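Home | Guides | Heating | Support | Contact

Inbridge Room Thermostat: Section 4, Setting the Weekly Schedule

The thermostat stores up to six heating periods. Each period holds a start time and a target temperature until the next period begins.

Before you start
Set the clock first. A schedule entered with the wrong time is kept and must be corrected by hand. Gloves with thick fingertips do not register on the touch keys.

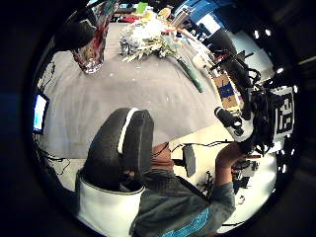

4.1 Entering periods

1. Press and hold MENU for five seconds. The display shows P1.
2. Use the arrow keys to set the start time. Times move in steps of 5 minutes.
3. Press OK, then set the target temperature.
4. Press OK again. The display moves to P2.
5. Repeat for the remaining periods. To leave a period unused, set its start time to two dashes.
6. Press MENU once to save and exit.

Note: If no key is pressed for 55 seconds, the thermostat exits without saving.

Caution: Do not mount the thermostat in direct sunlight or above a lamp. Stray heat raises the reading and the boiler shuts off early. Lampshades and curtains must not cover the vents on the lower edge.

4.2 Frost protection

The frost setting overrides every period, including unused ones. The factory value is 5 degrees Celsius. To change it, hold both arrow keys until F appears, then adjust and press OK.

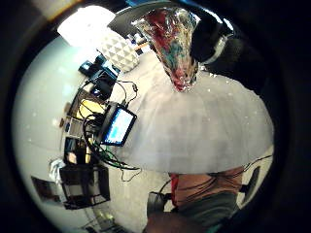
Does the schedule survive a power cut?
The periods are held in permanent memory. The clock runs on its backup cell for four hours, after which it must be set again.

Last updated: June

Comments

Celeste Yáñez: Step 6 did not save for me until I let go of MENU. A short press works, a long one goes back to P1.

Miloslav Mikuš: Same on the older Drernisum model. Is there a way to copy one day to another?

Celeste Yáñez: Not on mine. I typed them all in.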